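Working notes for the Itirwood tables, kept in the same folder as the cut list and the finishing log. Last edited 2025-08-25 by Emlyn Owen.

# Itirwood table tops

The folder covers the pale table tops used in the Plillier rooms: what they are, how they are looked after, and how to write up a mark or a repair. It replaces the loose sheets that used to hang by the door. Ginette Carré wrote the first version in French; the English text is now the one to edit.

## What is in the folder

| File | Contents |
|---|---|
| `tops.csv` | one row per table top, 39 rows |
| `marks.csv` | one row per mark or repair, 69 rows |
| `finish.md` | oiling and sanding notes |
| `photos/` | close views of the surfaces |
| `old/` | the French sheets, scanned |

`tops.csv` has the columns `top_id`, `room`, `length_cm`, `width_cm`, `last_oiled` and `notes`. Leave `last_oiled` blank if you don't know. Please don't put in a guess.

`marks.csv` has `mark_id`, `top_id`, `kind`, `place`, `action` and `initials`. A mark that has been sanded out stays in the file, with `action` set to `sanded`.

## The surface

All the tops came from Courtois in one order, and they were finished here with Lollia clear oil. The colour was a choice we argued over. Ginette wanted something darker for the back room, where people leave cups, but a pale top shows dirt early and so gets wiped more often. We kept them all the same.

The grain is fine and streaky. When you write down where a mark is, give the direction of the grain first and then measure from the nearest corner. Short scratches that follow the grain are hard to find again from a written note, so take a photo as well. Keep the camera close and let the grain run across the picture, left to right, with plain wood in the middle.
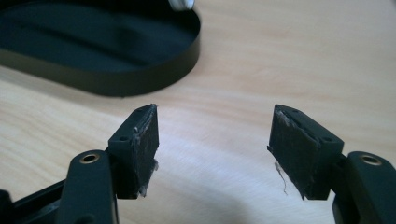 ## Kinds of mark

Use one of these words in the `kind` column:

- `ring` – from a cup, glass or tin
- `scratch` – a line you can see but not catch with a fingernail
- `gouge` – a line or hole you can feel
- `stain` – ink, tea, oil or anything else that has gone in
- `dull` – a patch where the finish has worn thin
- `other` – say what it is in the notes on the top

The old sheets used `tache` for both stains and rings. Where Emlyn could tell which was meant he has split them. Five rows could not be settled and are still marked `stain?` with the question mark.

## Cleaning

1. Clear the top and brush off any grit.
2. Wipe along the grain with a damp cloth, well wrung out.
3. Dry straight away with a second cloth.
4. Put the date on the card under the table if you have oiled it as well.

No spray polish. It leaves a film that the oil won't go through, and two tops had to be sanded right back in April after somebody used it.

## Sanding and oiling

Sand by hand, with the grain, and go a good way past the mark on both sides so that the patch doesn't show as a dip. Wipe off the dust before you oil. Put the oil on thinly, leave it for the time given on the tin and take off what is left with a clean rag. Lay used rags out flat outdoors to dry – never leave them balled up in the bin.

Edges take more oil than the flat. The front edge nearest the chair wears first and can be done without touching the rest.

## Known gaps

- Sizes for the back room tops were copied from the order and have not been checked with a tape.
- Photos are not yet linked to `mark_id`. File names give the room only.
- Some early rows have no initials.

## Changes

Send corrections to Emlyn, or edit the files yourself and add your initials to the row. Questions about the scanned sheets go to Ginette.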